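Home Skin Hair Nails Opinion About me

Search the blog Go

In praise of the plain, shiny, do-it-yourself nail

9 Nov 2019

I had my nails done at Sarkar in Davulcombe in March, properly done, with the little lamp and the hand massage and the glass of cucumber water, and I came out feeling like somebody's glamorous aunt. I loved them for nine days. On the tenth I picked one off in a traffic queue, and by the time I'd got home and put the shopping away I'd picked off the other nine as well, and what was left underneath looked like something you'd find under a damp flowerpot. I've been thinking about nails ever since, probably more than is healthy, and I've come round to an opinion that will make me unpopular with several people I'm very fond of. I think most of us would be happier with a bottle of ordinary varnish, a decent file and half an hour at the kitchen table.

Now, before anyone writes in, I have nothing against salons. I've been going to them on and off since I was old enough to have Saturday money, and the girls at Sarkar are lovely and very skilled and remember my mum's hip. If you adore your gels and you go back every fortnight and have them taken off gently by someone who knows what they're doing, then good for you, and your hands probably look a great deal better than mine do. My quarrel is with the idea that's crept in over the past few years that this is the normal way to have nice nails, and that painting them yourself is a bit sad, something you do at thirteen on your bedroom carpet with the radio on.

I did the sums, which was a mistake. With the appointments, the repairs, the cuticle oil they always talk me into (my own fault, I'm a soft touch) and the parking, I'd spent £252 by the end of the summer. On my hands! And for a fair part of that time I wasn't even enjoying them, I was only maintaining them, fretting over a chip and trying to work out whether I could squeeze in a visit before my cousin's christening do. A treat that you have to keep up with stops feeling like a treat quite quickly. It starts to feel like the gas bill.

So I went back to varnish. I dug out the old shoebox from under the bathroom sink, threw away everything that had separated or gone to glue, and kept six bottles. Then I bought one new one, a proper inky black from Bulla, because I've wanted black nails since I was seventeen and was always told they'd make my hands look like a witch's. They do, a bit. I don't mind at all.

What I'd forgotten is how pleasant the doing of it is. You can't scroll on your phone while your nails are drying, you can't wash up, you can't fold anything, and nobody can reasonably ask you to get up and find the scissors. You just have to sit there with your fingers spread out on a tea towel listening to the radio. I can't think of another half hour in my week when I am so thoroughly excused. My husband has learned to make the tea without being asked, because he knows I'll say "I can't, they're wet" and hold them up at him like a surgeon.

My friend Bernadette Charpentier disagrees with me about all of this, and as she has had immaculate nails for as long as I've known her, I felt I ought to give her a hearing. Her view is that home varnish is a false economy. It chips, you redo it, it chips again, you get through bottles of remover, and all that remover dries your nails out quite as badly as the gels do. She also says that I paint my left hand beautifully and my right hand as if I were on a bus. I have to give her the second point. On the first, I think it depends on whether you mind a chip, and I've decided not to. A small chip on a hand that's been gardening and chopping onions and wrestling a duvet cover looks to me like a hand that's been busy. When it gets too bad I take the lot off and have a few bare days, and my nails seem glad of the rest.

Where I do get properly opinionated is on finish. There's been a great fashion for matt nails, and I've tried, I really have. I bought the Clastier matt top coat when everyone was raving about it, and for the first hour I thought it was the most sophisticated thing I'd ever put on my body. Then I made a sandwich. Butter, hand cream, the oil off your own forehead, it all shows up on a matt nail as a shiny smear, so that by teatime you've got ten patchy little chalkboards. And a matt black on short nails like mine can look as if you've shut your fingers in a door, one after another.

Gloss forgives you. It hides the ridges and the slightly lumpy bit where you went back over it when you shouldn't have, and it makes a three pound bottle look like a much dearer one. If you only ever buy one good thing for your nails, I'd say let it be a really glassy top coat, and put a fresh layer of it on every other evening.
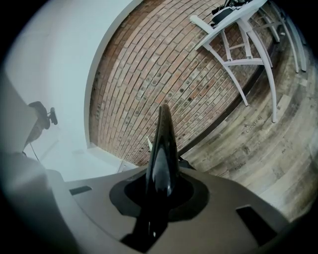

Shape matters nearly as much as shine, and I think a lot of us have been talked into the wrong one. Square tips were all the rage when I was at college and I wore them for years without noticing that they made my fingers look like lolly sticks. Then came the very pointed ones, which are marvellous on other people and impossible with contact lenses. What suits nearly everybody is a gentle taper that finishes in a rounded tip, the same outline as that glossy black finger up there, wider lower down and drawing in softly without ever getting sharp. Look at the shine on it too, and the pale line of light down the middle, and then at how much quieter the matt taupe-grey is around it. I would wear that exact pairing, black gloss nails and a soft taupe jumper, from now until the clocks change.

Filing to that shape takes a bit of patience. I go from the side towards the middle in one direction, then do the other side, then hold my hand out at arm's length and squint. I used to saw backwards and forwards as though I were getting through a curtain pole, and then wonder why my nails split. A glass file was my other big discovery of the year, and it has outlasted all the cardboard ones I used to lose down the back of the sofa.

As for the painting itself, thin coats, thinner than you'd think, and leave a hair's breadth of bare nail at each side so that the colour doesn't flood into your skin. Do the hand you're bad at first, while you've still got your concentration. And please don't do it just before bed. I have more than once woken up with the weave of a pillowcase printed on both thumbs, having been quite certain they were dry.

I know there are people for whom a salon visit is the only hour in the month when anybody looks after them, and I wouldn't take that away from a single one of them. I still pop in to Sarkar myself for a file and a hand massage when I'm feeling low, and I come away with bare nails and take them home to paint. They think I'm quite mad, but they're very nice about it. Bernadette came round last week and let me do hers, in the Bulla black, after a good deal of persuasion and most of a lemon drizzle. She's kept it on so far, though she did redo the little finger on her right hand herself when she thought I'd gone to put the kettle on.

959 shares 126 comments

Older post Newer post Back to top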